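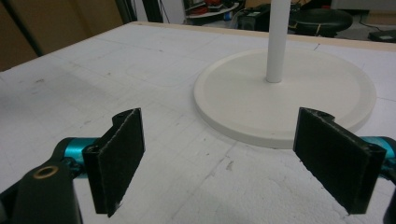
Inversión térmica

Una inversión térmica es una capa de la atmósfera en la que la temperatura sube con la altura en vez de bajar. Así de simple, aunque a mí me costó lo mío entenderlo cuando empecé a apuntar temperaturas en Fliseck y no me cuadraba nada (pensé que el termómetro estaba roto y lo cambié, con lo que ahora tengo dos termómetros que marcan lo mismo). Lo habitual en la parte baja de la atmósfera es que el aire se enfríe unos 6,5 grados por kilómetro de ascenso. Con inversión, subes al monte en manga larga y te sobra la chaqueta.

Cómo se forma

Hay varios tipos y conviene no mezclarlos, que es lo que hacía yo en la primera versión de este artículo.

La de irradiación es la más conocida y la que más veo por aquí. En una noche despejada y sin viento, el suelo pierde calor, enfría el aire que tiene pegado y ese aire, más denso, se queda abajo. En un valle la cosa va a más, porque el aire frío de las laderas se escurre hacia el fondo y se acumula como en un plato sopero. Las noches largas de invierno son ideales, y si además hay nieve en el suelo, ¡ya ni te cuento!

La de subsidencia va asociada a los anticiclones. El aire desciende desde niveles altos, se comprime y se calienta, y forma una tapa que puede estar a varios cientos o miles de metros. Dura días, a veces semanas, y es la responsable de esos inviernos tan sosos en los que el mapa no cambia por mucho que lo mires.

La de advección aparece cuando llega aire cálido por encima de una superficie fría, por ejemplo sobre el mar en primavera. También está la inversión frontal, con el aire cálido de un frente montado encima del frío. Esta tiene su peligro: si la lluvia cae desde la capa templada a otra bajo cero, puede helarse al tocar el suelo.

El caso de Fliseck

Fliseck está a 329 metros, en el fondo del valle, y tiene enfrente el alto de Wonach, donde Tuva Tangen lleva su propia estación. Nos pasamos los datos desde hace años y discutimos bastante por culpa de ellos. En las mañanas de inversión ella está al sol, con el valle entero lleno de nubes a sus pies, y yo aquí abajo a dos grados, con la niebla metida en la cocina. Luego me manda un mensaje preguntando qué tal el día. Yo ya no contesto.

El pueblo de Taipe, a media ladera, queda justo en la zona donde suele estar el techo de la niebla, así que unos días cae dentro y otros fuera. Allí los frutales se plantaron siempre en los bancales altos y nunca junto al río. Es el llamado cinturón cálido, una franja de la ladera que se libra de muchas heladas de irradiación mientras el fondo se congela. En abril se nota muchísimo, con los árboles en flor.

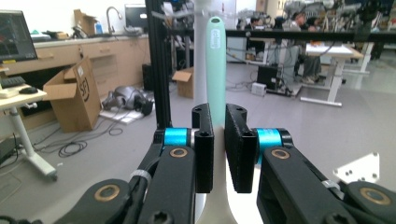
Efectos

El principal es la estabilidad. El aire de abajo no puede subir, y con él se queda todo lo que lleva dentro: humedad, humo de las chimeneas, gases de los coches. De ahí vienen las nieblas persistentes y los episodios de contaminación de las ciudades. El humo se ve subir recto y luego, de golpe, extenderse en horizontal como si hubiera chocado con un techo. Me encanta, lo reconozco, aunque respirarlo tenga poca gracia.

También cambia el sonido. Las ondas se curvan hacia el suelo y se oyen cosas lejanas con una claridad rarísima; el tren de Nesura, que normalmente ni sé que existe, esas mañanas parece que pasa por el huerto. Con la luz ocurre algo parecido, y algunos espejismos superiores (los que levantan barcos o costas por encima del horizonte) se deben a inversiones fuertes.

Cómo se rompe

La de irradiación suele desaparecer durante la mañana, cuando el sol calienta el suelo y el aire empieza a mezclarse desde abajo. En diciembre y enero el sol va tan bajo que muchas veces no puede con ella, sobre todo si hay niebla que lo refleje. Entonces toca esperar al viento o a un frente. Los modelos fallan bastante en esto y yo les tengo poca fe: ponen un solecito para todo el valle y a las tres de la tarde seguimos con las luces encendidas.

Cómo reconocerla

Lo más fiable es un radiosondeo, el perfil que obtiene un globo sonda al subir. En el gráfico, la línea de temperatura se tuerce hacia la derecha en la capa invertida. Para las de valle me basta con los primeros 3000 metros, y casi siempre sobra la mitad de arriba. Si no hay sondeo cerca, sirve comparar dos estaciones a distinta altura, que es lo que hacemos Tuva y yo, con la precaución de que ambas tengan la garita bien ventilada y a la misma distancia del suelo. La suya estuvo una temporada demasiado cerca de una pared orientada al sur y los valores de esa época no los uso, por más que ella insista.

Véase también: niebla de irradiación, mar de nubes, helada, viento catabático, anticiclón.

Última revisión: 26 de febrero de 2026. Falta completar el apartado de inversiones marinas, del que sé bastante menos.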